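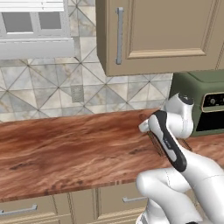 I spent most of June on one number in a config file. It is the time the arm's controller waits for a fresh set of actions from the policy before it decides the policy is late, and for a long while it was set to 300 milliseconds. Aleksi Ojala picked that before I joined. When I asked him why 300, he said it had been 200 and that kept timing out.

The set-up is simple enough. We have a learned policy that takes camera frames and joint positions and gives back a short run of target poses. Skudilero is our controller, and it follows those targets at its own fixed rate. Between the two is Flillex, a small queue with timestamps, which I wrote and which is therefore where people look first when something goes wrong. All of this runs against simulated kitchens at the moment. Hefin Gwynne maintains the kitchens and I mostly stay out of his way.

The complaint came from Merja Kinnunen, who runs the nightly evaluations. Her success rate on the door tasks moved up and down from one night to the next with no change in the model. Same weights, same seeds, different answers. She sent me a folder of logs and a short message saying she had stopped trusting any comparison smaller than five points. I didn't blame her.

My first guess was the physics seed, and I lost two days on that. The seeds were fine. What differed was when the actions arrived. The simulator was stepping on the wall clock, so if the inference machine was busy with someone's training job, the policy's answer turned up later in simulated time and the arm had already carried on towards an old target. On pick and place you hardly notice. With a door it matters a great deal, as the hand has to stay on an arc and a stale target pulls it straight across.

I went through 444 episodes and pulled out the delay between each observation and the first action used from it. In 177 of them at least one delay went over the limit. When that happened Skudilero did what it was told, and held the last target until something new came in. Then the new set arrived, its first few poses already out of date, and Flillex played them from the start anyway. That part was my bug. I had written the timestamps into every message and never used them to drop anything.
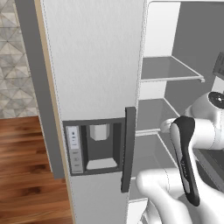 Fridges have become my main test for this, ahead of the cupboards and drawers. The door is big and the hinge is stiff in the model, so timing mistakes show up quickly. They are also awkward for the planner. Once the door is standing open with the shelves exposed, the free space is an odd wedge with the long bar of the handle sticking out on one side, shelf edges on the other and the arm's own elbow coming up from underneath. Our collision checker used to treat the handle as part of the door panel, one flat box, and I found that out only because I was reading the same logs for the timing problem. Hefin has now split it into its own shape.

The fix for the queue had three changes. The simulator can now wait for the policy, so an evaluation gives the same result on a busy machine as on a quiet one. Flillex throws away any pose older than the current time and blends from wherever the arm really is. And the delay is now something you set on purpose. If you want to know what happens at 327 milliseconds, you ask for it and get exactly that on every step.

The last one has been the most useful. Santeri Aaltonen swept the delay upwards for our two newest policies, and the one we had thought was worse copes with lateness much better. It was trained with longer action runs, so perhaps that's all it is. We haven't checked.

Two things are still open. The blend is linear in joint space, and near the end of a door swing it can cut the corner a little. I have a version on a branch that blends the hand pose, but it gives silly answers close to a singularity and I don't want it in the nightly runs yet. The other is that waiting for the policy makes the evaluations slower — Merja's full set no longer finishes before she gets in. She says she can live with that if the numbers hold still.

The timeout is still 300, by the way. With the stale poses dropped it matters far less, and I'd like to see a few more weeks of logs before I touch it again.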